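Bedroom Chores Readiness Check -- Hand-Held Gripper, Folding Station
Site: Kiltley flat, bedroom
Checked by: Eluned Pritchard
Date: Wed 6 January
Form: Prothero short form, items 1 to 9

Purpose: to decide if the Skudevlow folding trial may carry on, and if a machine could be left to do this job without a grown-up. Second question carried over from the last form, and the one before that.
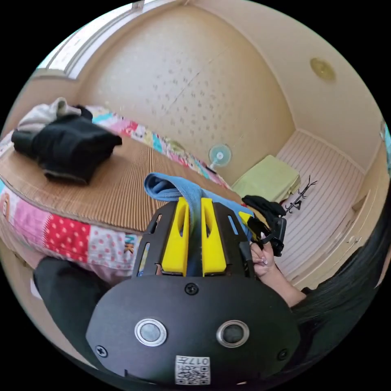
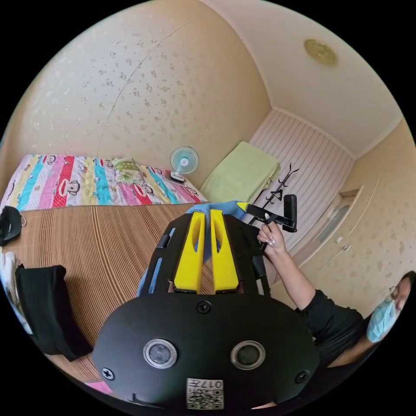

1. Finger pads seated, screws present
PASS. Yellow fingers, blue cloth between them. Three screws on the housing, which is the number I like to see.

2. Sensor windows unobstructed
PASS. Wipe with the dry cloth only. Whoever used glass cleaner, please stop.

3. Label legible
PASS, if you stand on your head. 017 is upside down from where the operator sits. Leave it.

4. Work surface clear
FAIL. Black clothing on the mat. A person folds around a pile. The Osov planner treats a pile as furniture and stops to think about it.

5. Hair and sleeves
COMMENT. Long hair to be tied back before the next session. Sleeves snug at the wrist.

6. Fingers clear of pinch points
PASS WITH COMMENT. Keep fingernails off the moving parts. The gripper can't tell a cuff from a cuticle.

7. Grip limit
PASS. Set at 600 g, alarm at 800 g. Do not raise it to "help" with denim.

8. Rest breaks
FAIL. Log shows none. Stop every 30 minutes and put the tool down, on the floor if need be -- wrists are not a consumable.

9. Unattended operation
NOT APPROVED. It can pinch a cloth. Folding one still needs a human arm, human eyes and roughly the patience of a saint. My nan did a basket of towels while watching the cricket.

Actions
Items 4 and 8 to be fixed before work resumes.
Item 5, hair ties are in the top drawer.
Item 9 to be looked at again in April. I have not cancelled my own laundry day.

Signed: E. Pritchard
Copies: 2, one on the door, one in the folder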